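Home Columns Bench Notes Letters About

Leave the Instruments Alone

Lemlem Yilma
23/10/2026

152 shares 19 comments

I look after one machine. It is a two-armed surgical robot in a training lab, it sews practice tissue, and most of what I have learned from it is that people would sooner adjust software than pick up a cloth.

Every complaint comes to my bench in the same form. The robot is dropping the thread. Then follows a theory, usually involving the controller, sometimes involving me. By lunch somebody has opened the settings in Drorular, our control software, and moved a number they'd read about. By three o'clock the number has friends.

My position, which has made me unpopular at two Monday meetings, is that nobody should touch a setting until they have cleaned and inspected the jaws, looked down the arm's own camera, and written down what they found.

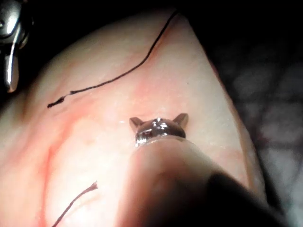
The wrist camera is the cheapest inspection tool we own and the least respected. People treat it as a way of seeing the job, and forget it also shows them the state of their housekeeping. Look at what collects on a practice pad: a black suture end gone to fluff, another strand beside it splayed like an old paintbrush. I don't mind it on the tissue. I mind it in a hinge, where one fiber can hold a jaw open by less than anyone will notice and more than a thread needs to slip.

So my setup is dull. Before a session I open and close each jaw by hand 20 times with a loupe on it. I wipe, rinse, brush the joint, and do it again. Then the instrument goes on the arm, the arm goes through its homing routine, and I make it grip a scrap of suture while I pull. If it holds, we sew. If it doesn't, the instrument comes off and goes back under the loupe, and Drorular stays closed.

I also insist on a log by instrument. The marks are cut into the metal and they are easy enough to read, yet for most of March our records said "left one" and "right one," which is a fine system until someone swaps them. 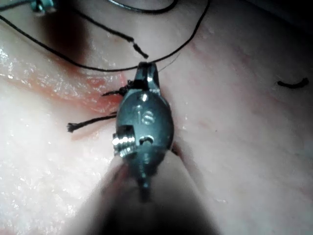
Gebremedhin Wolde wrote to me after my last column to say that this is all very noble but it costs him most of a morning, and that a decent calibration routine ought to absorb a bit of wear without any of the brushing. He added that his lab runs its instruments to 300 cycles and throws them out, and everyone gets to go home.

I'd like to go home too. But a calibration that absorbs wear is also hiding it, and the hiding works very well right up to the knot that matters. As for the 300, I would be happier if his counter knew a gentle cycle from one spent hauling on a stuck thread. Mine doesn't. I have asked Justari, who service the arms, and they sent me a brochure.

There is a second camera on our cell, fixed over the pad, and it gets ignored for the opposite reason: it shows both instruments at once, so people assume it must be for visitors. I use it to check the approach. Two wrists that each behave perfectly alone can still meet badly, and you won't learn that from either one's own point of view.

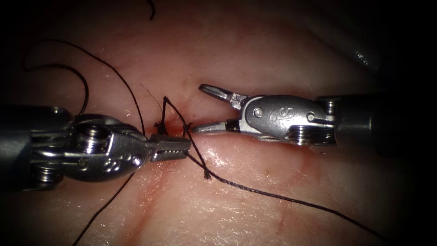
Left jaws closed, right jaws open, over the tied knot.

Flonarine will sell you a cleaning station that does the brushing for you. We had one on loan. It was a handsome thing with a blue light, and it cleaned beautifully everything except the joint. The Kumsa brush that replaced it cost less than the loan paperwork.

What I want from a maintenance routine is that a tired person can do it on a Thursday without thinking well of themselves. Mine fits on a card taped to the cart. It has been called fussy and, by a visiting engineer, "artisanal," a word I have looked up twice in search of the compliment.

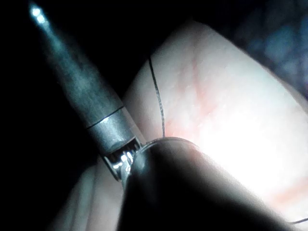 The card has one line in red, and it concerns the handover. Whoever takes an instrument off the arm cleans it, then and there, and signs for it. It does not go in the tray for later. I have met later. It has dried fluid in its pivots and it squeaks.

We still have bad days. Last week the grip test failed on an instrument I had brushed myself, and I spent an hour blaming the arm before I found the worn pulley. I wrote that down as well, under my own name, and ordered a replacement.

Share Print 19 comments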